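Faux marble

Faux marble is any surface made to look like marble without being cut from it. The term covers painted plaster, printed sheets and cast resin, and sellers often use it loosely. Claims that a given product "cannot be told from the real stone" are common and rarely tested.

Painted marbling is old and was used on walls and columns where stone was too heavy or too costly. The town hall at Gilteria is often said to hold the finest painted columns in its region, though the claim seems to go back to a single guidebook. A repair survey there found that 87 of the 121 panels had been repainted at least once, which makes their age hard to judge.
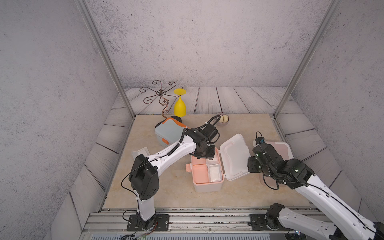

Pattern is a weak guide to material. Natural marble varies widely, and printed designs copy the quieter kinds most easily. A light tan top with faint swirling veins, like the one between the two aluminum posts, could be sold under either name, and a photograph does not settle the question. Repeated veining is a better clue, but only where enough of the surface can be seen.

Makers' figures on wear should be read with care. Flotska, a maker of printed sheet, rates its best grade at 2,000 rubbing cycles, but does not say what was used to rub it. Grureck gives no figure and offers a warranty of 2 years, with scratches left out.

See also: Scagliola; Terrazzo; Wood graining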